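Elar Slotted Desk Basket, Gray

Item no. 1027
Manufacturer: Elar
Category: Tabletop storage, open baskets
Availability: In stock

The Elar Slotted Desk Basket is a one-piece plastic basket for small loose items that collect on a desk, side table or counter. The walls are an open grid of rectangular slots, and the same pattern continues in the floor. The rim is thick and rounded and serves as the carrying edge. The basket has no handles, lid or moving parts.

Recommended position is at the left or right end of the work surface, with the long wall parallel to the side of the table. Reverse for left-handed use.

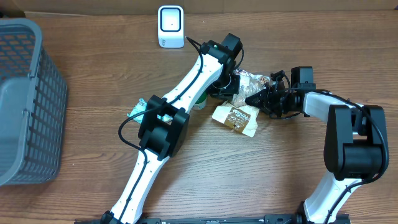
Gray basket at the left side of a wood-grain tabletop.

Specifications

Material: injection-molded plastic, solid color
Color: gray
Height: 18 cm
Length at rim: 34 cm
Wall type: open grid, rectangular slots
Floor: slotted
Rim: thick, rounded corners
Use: indoor, dry or damp

The shade reads lighter or darker with room lighting. All gray units come from the same color batch code, and baskets bought at different times may be placed side by side.

What it holds

The basket is sized for packaged goods of hand size and smaller: pocket tissues, travel toiletries, screw-top jars, charging bricks, tape, glue sticks. Flat packets should be stored on edge along the long wall, where the label can be read from above. Jars go in last and stand upright on the floor. A jar laid on its side will roll when the basket is carried.

Items narrower than a slot, such as pens, loose batteries and paper clips, can pass through the wall. Use the Skeka insert tray (sold separately) for these.
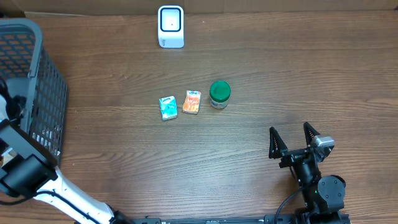 Tissue packets and a green-lidded jar on the table, basket at left.

Clearing a table into the basket

1. Place the basket at one end of the table, rim up, with nothing in it.
2. Bring the items to the middle of the surface and set them in a loose row.
3. Load soft packets first, one at a time.
4. Load jars and other rigid containers. Check that lids are closed.
5. Leave fixed devices and anything with a power lead where they stand.
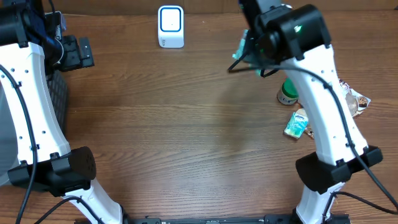 Care

Rinse under warm water with dish soap and wipe with a soft cloth. Dust in the slots comes out with a bottle brush. Do not use abrasive pads or solvent cleaners. Not suitable for the dishwasher. Keep away from radiators and stove tops.

On varnished or oiled wood, lift the basket to move it. The underside has no feet. Self-adhesive felt pads fit the four corners and are listed under accessories.

Accessories

Skeka insert tray, solid floor, gray
Felt pads, self-adhesive, set of four
Fikton label clip, fits over the rim

Ordering

Sold singly or by the carton. Orders of 100 units or more are shipped on pallets from the Ait Ali warehouse and need a delivery address with ground-level access. The white version was discontinued in April and will not be restocked.

Carton pricing and trade accounts: Ginette Bergeron, Sales Desk.

Page revised 9th January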